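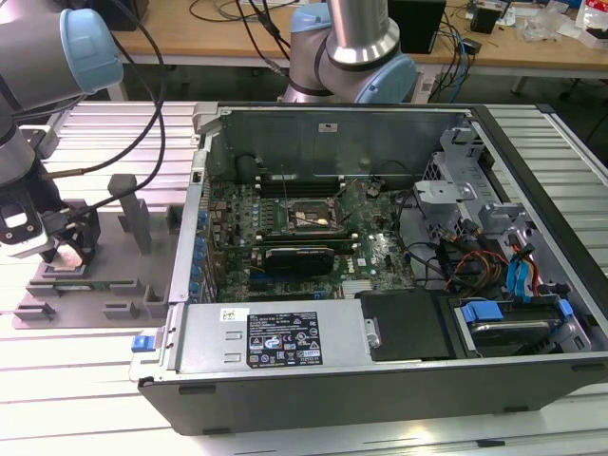 Flistero is a small research and testing company that looks at one question: when somebody says a robot can learn a job, how much of the job did it learn? We work on two-armed handling of electronics, mainly taking used equipment apart and putting parts back in. We picked that area on purpose, as it has more big promises per page than any other we have read. Our standing test piece is an ordinary desktop computer tower, laid on its side on a slotted aluminum table with the side panel off and an arm on either hand of the problem. Cables are the reason we like it. A bundle running across to the drives in five colors will ruin a tidy success rate faster than anything we could design ourselves, and so will a drive bracket that needs a push and a pull together.

How we got here

The company was started by Cremilda Vieira, who had spent years reviewing robot learning papers and getting more annoyed with each one. The complaint was always the same. A method would be shown on a part in a known place, held in a known way, under lights that never changed, and the last paragraph would talk about recycling plants. She rented half a floor in Colach and began repeating published results. Most of them did repeat, as long as you also repeated the lighting.

Piyumi Khondokar joined the next year and runs the bench. She wrote the trial protocol we still use, and she is the person you will be arguing with if you send us a method to test.

What we do

We train policies from human demonstrations, like a lot of groups. A person guides the arms through a task, the recordings go into a model, and the model tries the task alone. We did not invent any of this and we do not claim to have a better version of it. Our work is in what happens after the training: where the part gets moved, who moves it, what counts as a success and when a run is allowed to be thrown out.

Our rule on that last point is strict. A run is thrown out only if the power fails or a person walks into the cell. A dropped part is a failure. A part that goes in crooked is a failure, even if it would "probably work." A stop by the operator is a failure, and we have lost a client over that one.

The result people ask about

Our best known study is called Bhuiyan. It compared a policy trained on 342 demonstrations with one trained on 1,063, both for picking a small circuit board off a fixture and placing it. The larger set won easily when the fixture stayed where it had been during training. We then shifted the fixture by 33 millimeters and most of the gap went away. Neither policy was any good after that.

We have seen this quoted as proof that more data does not help. It shows no such thing. It shows that more data of the same kind did not help with one kind of change, on one bench, with one type of gripper. We would be happy to see it fail to repeat somewhere else, and the recordings are available on request so that you can try.

A follow-up, with the fixture moved during the demonstrations as well, did better. We are not giving a number here. The trials were run by the same person who collected the data, and until they are run again by someone else we don't trust them.

Working with us

Iltaler is our testing service. You send a trained policy or a method description, and we run it blind on tasks you have not seen. You get every video, including the bad ones. We take on 2 outside projects at a time and there is usually a wait.

We do not write quotes for press releases. We do not rank methods against each other unless all parties agree to the tasks beforehand. We will not tell you whether your robot is "ready for the factory," a phrase none of us has ever been able to pin down.

Visits are on Thursday afternoons by arrangement. Bring your own hard cases. The ones that have embarrassed us most came from visitors.

Print this page
E-mail this page

Recent items
Why we stopped reporting best-of-three
Bhuiyan: notes on the fixture shift
Operator stops and how to count them
Reading a success rate: a short guide for buyers
Iltaler: what to send and in what form

This site uses cookies to remember your settings and count visits. By continuing to browse you accept their use. Cookie settings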